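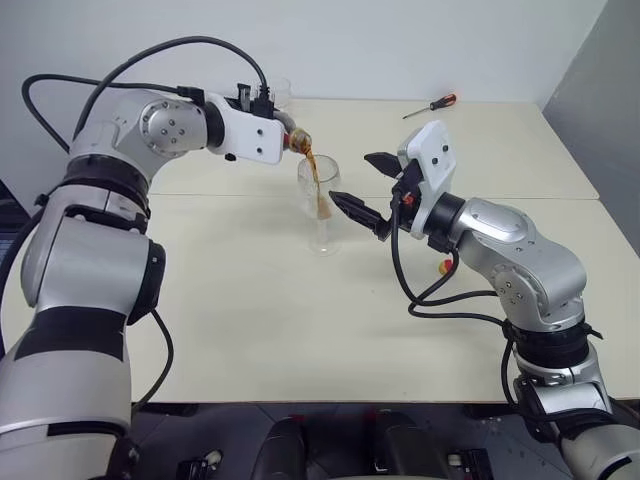
Home / Makers / Two-armed robot gets behind the drinks table at Kestorbridge workshop

By Josiane Aubert
Posted Sunday, late, sorry

Two arms, two tables shoved together, one bottle. That's the build that has eaten most of the winter at the Kestorbridge shared workshop, and as of this weekend it pours.

The project is called Wondinard (don't ask, the name came off a whiteboard) and it's the work of two members, Faustine Chauvin and Killian Bodin. Chauvin does the wiring and the grippers. Bodin writes the code and, by his own count of the receipts, has spent 2371 dollars of the pair's money so far. Arms not included. Those came second-hand from a lab clear-out and were already paid for by the time he opened the spreadsheet.

The job sounds easy. Left arm takes the bottle by the neck, tips it over a clear plastic cup, brown stuff goes in the cup. Right arm deals with the cup. Then everything goes back where it was and it starts over.

Most of the trouble is in the tipping. Too slow and the drink runs back along the outside of the bottle. Too fast and it overshoots the cup and you're looking for paper towels. Bodin's first version used one fixed angle for every pour, fine with a full bottle, hopeless by the third cup. The current one keeps leaning the bottle a little further as the level drops, and stops on a timer. No scale under the cup yet. A scale is on the list.

Cups are the other headache. They're thin, they're clear, and the gripper fingers have teeth on them. Squeeze a bit hard and the wall folds in. Chauvin spent two evenings in Febuary just picking up cups and putting them down again with the force turned lower each time, until one slid out and rolled off the table. Then back up a notch. She's happy with the number now and won't let anyone touch it.

"With the bottle you can be rude," she said. "The cup, no. The cup you have to ask."
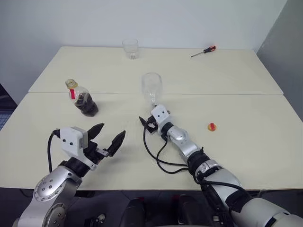
Clear plastic is also hard on the vision side. Against a pale tabletop a cup barely shows up, and on a bright afternoon the software will lose one completely and go for a shadow. Bodin wants colored tape around the rims. Chauvin says that's cheating. They were still arguing when I left, so put that down as undecided.

The tables are a sore point too. There's a seam where they meet, and if somebody leans on the rear one the two drift apart and everything at the back is no longer where the robot thinks it is. Clamps have been promised. Eoin Ó Dálaigh, who runs the metal bench next door, offered to just bolt the things together, and was told no because the tables are needed for the repair night.

Cabling is all on the outside for now, big black loops from the arms down to the grippers. Ugly but quick to swap. Chauvin wants it sleeved before anyone from outside comes to see it – a loop that catches on an elbow in mid pour is not a nice thing to watch. It's happened once. No harm done except to a pair of shoes.

As for how well it works: Bodin has been logging every attempt since he got the timer in, 903 pours as of this weekend, counting bad ones. He wouldn't give me a success rate. "Better than January" was all I got. During my visit I saw good ones and I saw one that went wide, and the arm carried on as if all was well, since it has no way to tell. Hence the scale.

What's next. A proper tray so cups start in the same spot. A second type of bottle, wider neck. And a hand-over, left arm to right and back, which both of them want and niether has started. Fabrice Perrin, a longtime member who built the cocktail machine that used to sit by the door, has been lending a hand with the pour timing and thinks they should leave hand-overs alone until summer.

Code will go up once it's been cleaned, Bodin says, with the parts list. The gripper mounts are going up sooner, Chauvin is redrawing two of the brackets first.

Wondinard will be running at the next open evening, doors at 7 pm, side entrance, not the front. Bring your own snacks. If you have a spare bench scale that talks over USB and isn't precious to you, they would like a word.

Filed under: Robots, Workshops, Kestorbridge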